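Kemo Introduces Fenico Line of Charging Stands and Cables for Phones, Tablets and Watches

New range replaces the company's earlier accessories and adds support for thicker cases

PRURNHOLM, February 12, 2018 - Kemo, a supplier of charging and desktop accessories for mobile devices, today announced the Fenico line, a new family of charging stands, wall adapters and replacement cables for use at home and in the office. The line will be offered through the company's own online store and through participating independent retailers.

The Fenico line consists of nine products. It includes upright stands for phones, a wider stand for tablets, a combined stand for a phone and a watch, two wall adapters and a set of braided cables in three lengths. All products are available in black and in light gray. The cables are also sold separately, so that customers who already own a stand from an earlier Kemo range may replace a worn cable without buying a complete unit.

"Our customers have told us for several years that they want to put a phone down on a stand without first taking off its case," said Keir Cowie, Managing Director of Kemo. "Most of the letters and calls we receive about our stands are on that one point. The Fenico stands were drawn up around it, and the connector height was the first thing settled."

Design changes

Each phone stand in the line has a connector that may be raised or lowered by turning a ring on the underside of the base. The adjustment allows the stand to be used with phones in cases up to 5 millimeters thick. The back support has been moved so that the phone rests at a shallower angle than on earlier Kemo stands, and the screen can be read from a seated position at a desk. 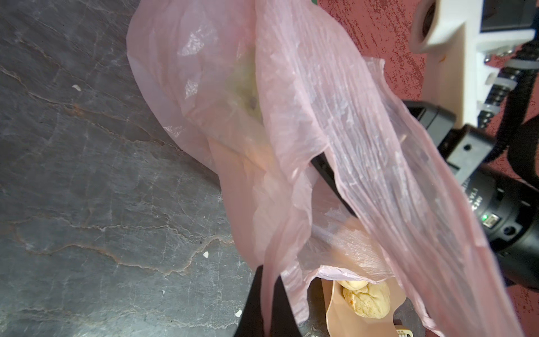

The base of every stand is weighted, and its lower surface carries a full-width rubber pad in place of the four small feet used in the past. Kemo made this change after a review of returned items showed that lost feet were the most common complaint recorded against the former range. The pad is fixed with screws and can be ordered as a spare part.

The combined phone and watch stand does not include a watch charger. Customers thread the charging disk supplied with their own watch into a round recess at the top of the arm, and the cable is led down through a channel at the back. A small key for opening the channel cover is packed with the stand.

The two wall adapters have one and two USB ports respectively. Both have folding prongs. The two-port model divides its output between the ports when both are in use, and the instruction sheet lists the charging modes that apply. Neither adapter is intended for laptop computers.

Packaging and instructions

With the Fenico line, Kemo is also changing the way its accessories are packed. The rigid clear shell used until now has been dropped from all nine products. Stands will ship in a plain cardboard box with a paper insert, and cables will ship in a flat cardboard sleeve with a hanging tab for store displays.
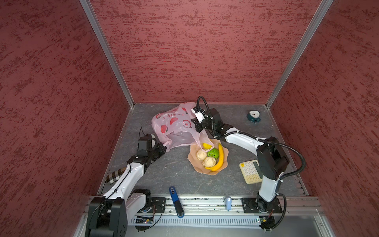

Workcell with two robot arms

The instruction sheet has been rewritten and now fits on a single folded page. It is printed in English, Spanish and French. Larger drawings have been used for the connector adjustment and for the cable channel, and the compatibility list has been taken off the printed sheet and placed on the product pages, where it will be kept up to date as new phones are released.

"A printed list is out of date by the time the next phone comes out, and our service desk spent a good part of its day correcting ours," said Seija Kettunen, Head of Product at Kemo. "Customers can now look up the model number of the phone and see which stand fits, which case thickness is supported and which cable to order. Anyone who prefers to call us may still do so."

Previous ranges

The Fenico line replaces the Eskola range, which has been sold since 2013. Eskola stands and adapters will remain on sale while stock lasts. Spare cables and rubber feet for Eskola products will be supplied for a further two years, and existing warranties are not affected by the change.

Retailers holding Eskola stock may continue to sell it at the current recommended price. Kemo will not require the return of unsold units. Retailers that wish to exchange sealed cartons for Fenico products of the same value may apply to the trade desk before the end of November. Opened cartons, single units and display models are excluded from the exchange.
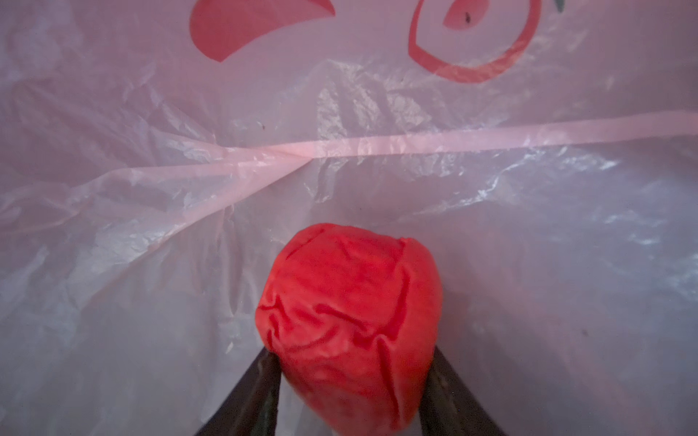 Owners of an Eskola phone stand who register their product on the Kemo website will receive a discount code for 20 percent off one Fenico stand. The code may be used once and cannot be combined with other offers. It does not apply to cables or wall adapters bought on their own.

Compatibility

At launch, the product pages list 1158 combinations of device and case that have been checked by Kemo for fit with the phone and tablet stands. The list covers devices with Lightning, Micro-USB and USB-C connectors. Customers should select the connector type when ordering, as it cannot be changed after purchase. The tablet stand has no built-in connector and is used with any of the braided cables, which pass through an opening in the rear of the base.

Phones with the charging port on the side are not supported by the upright stands. Kemo suggests the tablet stand for these devices - the phone can be placed on it in landscape position, with the cable led in from either side.

Fit checks were carried out with the device in its case and with the connector at both its highest and its lowest setting. A listing on the product pages refers to physical fit only. Charging speed depends on the device, the wall adapter and the cable in use.

Availability and warranty

Phone stands, wall adapters and cables in the Fenico line may be ordered from today. The tablet stand and the combined phone and watch stand can be reserved now and will ship at a later date, which will be confirmed by e-mail to customers who have placed a reservation. No payment is taken until the item leaves the warehouse.

All Fenico products carry a two-year limited warranty against faults in material and workmanship. Normal wear of the rubber pad is not covered. Claims may be made online or through the retailer where the product was bought, and a dated receipt is required in either case.

Retailers may request a price list, display materials and sample units from the trade desk. Orders for store displays are accepted in full cartons only.

About Kemo

Kemo designs and supplies charging stands, cables, wall adapters and desktop accessories for mobile phones, tablets and watches. The company is based in Prurnholm and sells to consumers online and to independent electronics and office supply retailers. Product support is provided by the company's own service desk.

Media contact

Press Office, Kemo, Prurnholm
Product samples for review and high-resolution product photographs are available on written request. Please state the name of the publication and the connector type needed.

All product names are the property of their respective owners. Reference to a device type does not imply approval by its manufacturer. Specifications, colors and availability are subject to change without notice.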